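4. Equipment plan and budget

Our group had to choose what to buy for the second stage of the project, in which a two-arm robot will learn simple kitchen cleaning from records of human hands. The total sum from the department is $3,006, and it must also cover postage. Roksolana Romaniuk asked for prices from two suppliers, Stindier and Marchand, and I compared them with the list we wrote in June.
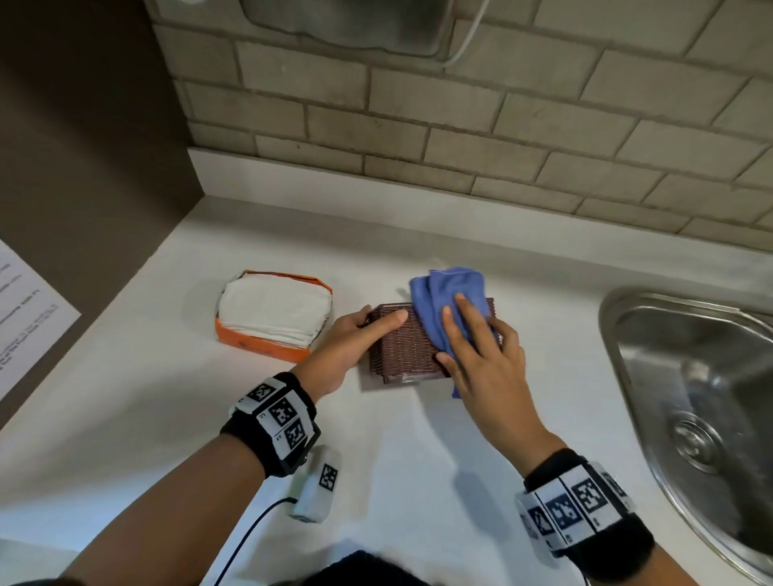 The largest cost in our plan is hand tracking. Stindier offers sensor gloves, but one pair would take more than half of the money, and we were worried that thick fingers would change the way a person holds a cloth. Printed markers on wristbands are much cheaper. With a black band on each wrist, the fingers stay bare and can spread over the ribbed top of a woven basket while the other hand wipes it with the blue cloth. The weak point is that markers on the wrist say nothing about each finger, so the finger positions must come from the camera picture.

We therefore decided to order 3 sets of wristbands from Marchand for $131 per set, including spare tags. Bimla Rathore, our supervisor, advised us to keep one set unopened until the final tests. The rest of the money is reserved for a second camera and storage disks. The camera price is not confirmed yet, and we expect the answer on Thursday.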